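Do "Quiet Hours" Signs Change Anything?
Term project report, Research Methods
Bakari Ndung'u

Background

Prarkgate Hall put up quiet hours signs on every landing in July. The housing office says noise complaints have gone down and credits the signs. I wanted to see if that holds up, and I will say now that I doubted it before I started. People walk past signs all day.

What I did

I handed out a one-page survey to residents and got 75 back. I also read the complaint log at the front desk, which had 233 entries going back to the previous fall. On 5 nights I sat in the second floor lounge from 10 p.m. and wrote down anything I could hear through a closed door.

What I found

Most people who answered knew there were signs. Far fewer could tell me when quiet hours begin, and several gave the time from their old dorm. The log does show fewer complaints after July. It also shows that the desk switched from a paper book to an online form that same month, and the form takes a login. My guess is that some people gave up before they finished it. The housing office did not count that as a possible cause, and I think it should have.

My lounge notes were not much help. Monday was loud because of a birthday, and one birthday can tip a sample that small.
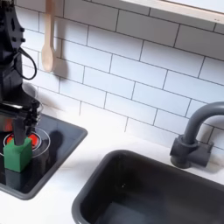 The survey had its own problems. Question 3 asked whether the signs made the hall "more peaceful," and that wording pushes people toward yes. Garcia, who lives in the hall and read my draft, pointed out that light sleepers are more likely to fill out a noise survey at all. I agree and have no fix for it.

What I would change

Compare Prarkgate with Skotora Hall, which never got signs but did get the same online form. If complaints fell there too, the signs look a lot weaker. I asked for the Skotora log twice and am still waiting on a reply.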